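Veikko Rautiainen has been selling robot hands for six years and would like it known that none of them has ever crushed an egg in front of a customer. "Behind a customer, that's another matter," he says, and pours the coffee himself.

His firm, Grorow, rents out the Wulik, a two-armed kit aimed at small workshops and care kitchens. The monthly fee is 447 euros, training included. I ask what a kitchen gets for that.

"Lids," says Rautiainen. He waits to see if I will laugh. "People want to see it juggle. Then they get it home and what they need is something that opens a bin."

Lids are apparently harder than juggling. A thin one gives the fingers very little to hold, so the thumb has to do the lifting from the edge. Jouko Peltonen, who writes the software, spent 18 weeks on this and speaks of it the way other men speak of military service. "I had 210 lids in my flat," he says. "My wife counted them."

And the drawbacks? Setting up takes a morning, and the Wulik likes things to stay where it was told they would be. "So does my father," says Peltonen. Rautiainen promises a more relaxed version in November. Peltonen looks at his coffee.

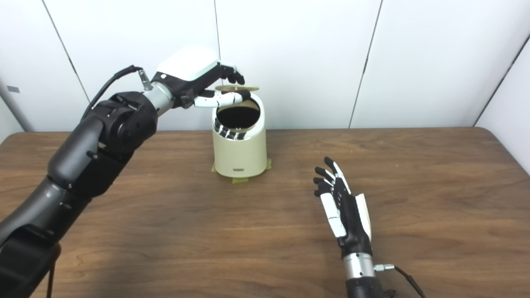

The Wulik at work on a bin lid, thumb first.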